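Print this page | E-mail this page

Stolon two-arm bench system: demonstrations at Zammont

The Stolon is a two-arm bench system for handling small parts. It has white-shelled arms with multi-fingered hands and is sold by Zammont for use in training shops, test labs and light assembly. The system can be seen running at our Lurnano showroom during the May open day or by appointment the rest of the year.

What a visit covers

A demonstration takes 16 minutes and is followed by time at the bench with one of our staff. Visitors see both arms work over a peg board, a flat white board with small pegs, larger cylinders, slots and outlined areas. The parts are kept small on purpose. Most buyers already know that an arm can lift a box, and they come to us with questions about fingers.

Lionel Royer runs the morning sessions and will take requests. If you want to see a pick repeated from the other side, or with the other hand, ask him before the board is reset. Groups are limited to 9 people so that everyone can stand close to the table.

Bringing your own parts

You may bring up to four parts of your own. Please send measurements ahead of time with the booking form. Parts with oil or loose powder on them cannot be used on the showroom bench. We do not promise that an unfamiliar part will be handled well on the first try, and we will tell you if it looks like a poor match for the hand.

Ordering

Stolon two-arm system, order no. 1471. Price on request. The peg board is sold separately and is made for us by Gaillard. Replacement pegs come in white or blue. The bench is not included; most customers already have a table that will do, and a dark, non-glossy top is best.

Booking

Sessions start at 10 a.m. and 2 p.m. There is no charge. Parking is behind the building, and the showroom is on the ground floor. School and college groups should book through the training desk.

E-mail this page to a colleague | Print

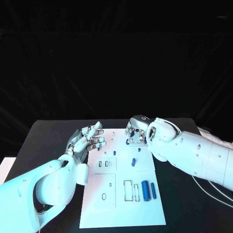
Stolon arms over the peg board, Lurnano showroom.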